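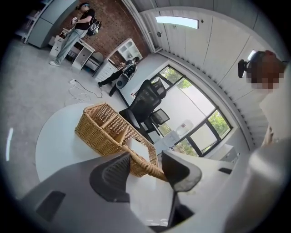 Saturday, after supper

The basket is on the round table and it is staying there! I have been carrying that thing from room to room for two weeks, trying to decide where it belongs, and this morning I set it down on the white tabletop on my way past and stopped right there. The tan against the white is lovely. I turned it cornerwise and everything. Francine says a basket is a basket, but then Francine keeps her pens in a soup mug.

What I like best is the divider. I have owned plenty of baskets where everything slides into one heap by Tuesday, and now I can put keys and badges on one side and all the small stuff on the other – tape, clips, the good scissors. I made two little labels in my best printing and then decided they looked fussy, so they are in the drawer for now.

I do love this room. When we first came over from the Hovden place I worried it would feel cold with the concrete floor, but the brick warms it right up, and all the white furniture along it looks so fresh. The cabinet with the square shelves is my favorite. I want the drawers for paper and the top squares for things that are nice to look at, maybe Josée's little blue pot if she will part with it. The desk has its own cubby too, and I have claimed it for the mail before anybody else gets ideas.

And the window! I could write a whole page on the window. The green outside is so thick now, and the black chair faces right at it, so I sat there with my coffee and put my feet out and did nothing for a good long while. The high back on that chair is a treat. Carter wants to turn it around to the table and I told him absolutely not, at least until fall.

Still to do: find something for the cables on the floor. Yvette has a box of fabric ties from her last move and promised to bring them. I would also like a rug, not a big one, something with a bit of red in it to go with the brick. Ha-neul saw one in Clilstead for 53 dollars and is going back to measure it. I said to buy it if it's under five feet and then fretted all afternoon that I should have said six.

Home late, tired feet, very happy. Must remember to take the extra key in on Monday and put it in the basket, left side.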